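3.2 Folding on a soft surface

Most home guides assume a table. We wanted to know what changes when a sports top is folded on upholstery, where people so often do it, and the answer kept us happily busy through October. The Pila notes cover 454 folds in 4 garment types.
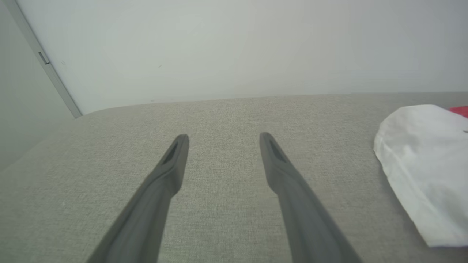 Friction turned out to be the fun part! A smooth board lets a hem slide back out of line, while cloth tends to grip cloth. The light gray weave used here has a fine, tweed-like speckle, and we rated it as high grip on the Szűcs scale. It held a first fold very well.
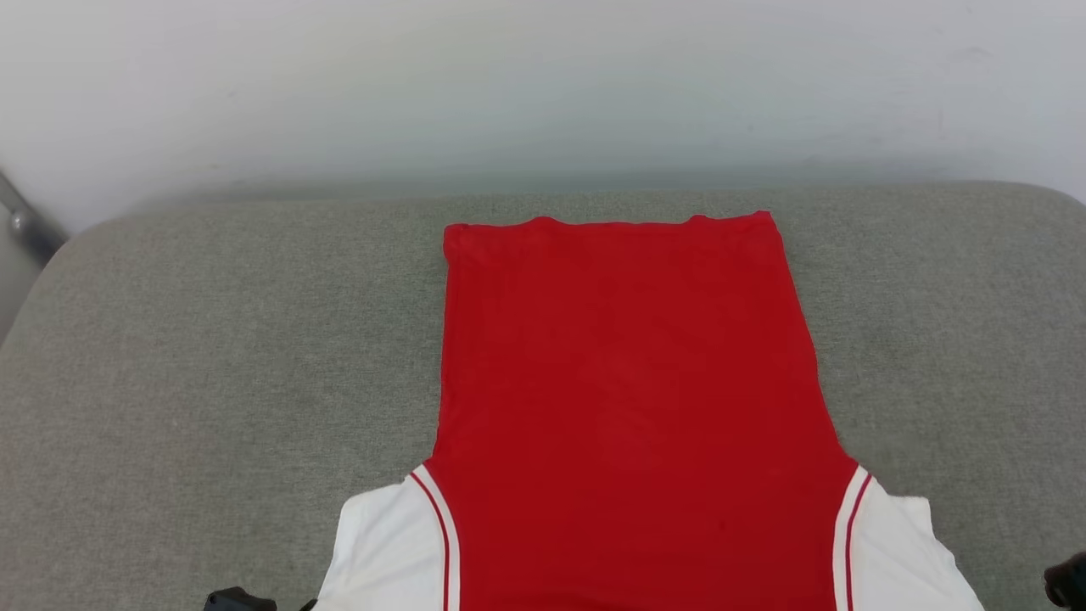

Sleeveless tops are a lovely test case, with so little fabric at the shoulder and so much at the side. Width is the thing to watch. In Figure 4 the red part of the jersey is already a tall, near-rectangular shape, yet the white side panels still spread out lower down. The piping makes a handy guide line for bringing them in.

Figure 4. Partly folded jersey, red with white side panels, on gray upholstery.

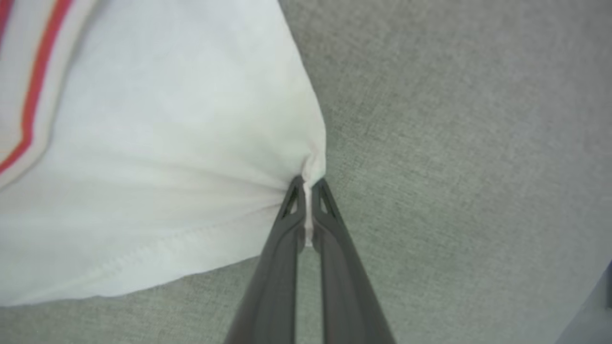 Does a soft surface call for a different order of folds? We kept the Brarby order (sides first, then hem to shoulder) on every surface, and would add only a quick smoothing by hand between steps.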